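10/20/21

Indigo vat, second week. Picked the notebook back up after skipping a few days, so some of this is from memory and the rest is off the masking tape on the lids.

The Pomside vat is behaving again! I fed it last night with a little fructose and lime, gave it one slow stir around the edge and left it alone, and this morning the liquid under the skin was that murky yellow-green I'd been waiting for. Flower on top was coppery and thick. The Van Acker vat is still sulking — blue all the way down, smells of nothing much, and the test strip came out the color of dishwater. I warmed it to 48 C and it didn't care. My bet is too much air from all the poking I did (I know, I know).

Dip tests on the Sakier cotton, scoured and soaked overnight. One dip is a nice soft sky. Three is better than I expected. By six I'm getting crocking when I rub it on a white rag, so either I'm rushing the airing or the bath is too strong. Going to try longer rests between dips, a full 11 minutes on the line, and see if the rub test cleans up. Swatches are pinned inside the back cover, please don't take them out, they're in order.

What I really want is to work out a color ladder from the pale end up. Everyone chases the dark navy and then the light shades come out patchy, and I like the light shades! Washed-out denim blue is where I'd happily stop.

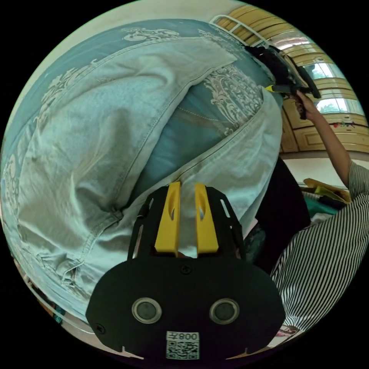 Shade notes: pale end

Target is a faded jeans blue, with the stitching left lighter than the cloth if I can get away with it. Cotton thread drinks up the dye along with everything else, so I've ordered a polyester one from Imamico, 156 yards on the spool, and will sew up a few seams before dipping. Double rows, to see if the dye creeps in between.

Stock: 1,352 g of indigo powder left in the big jar, weighed with the lid off. That should see us through to January if no one starts a third vat. (Looking at myself here.)

Still to do: rinse the six-dip swatches in a weak vinegar bath, relabel the lime, find the other thermometer. Leave the Van Acker vat covered until tomorrow and no stirring — I mean it.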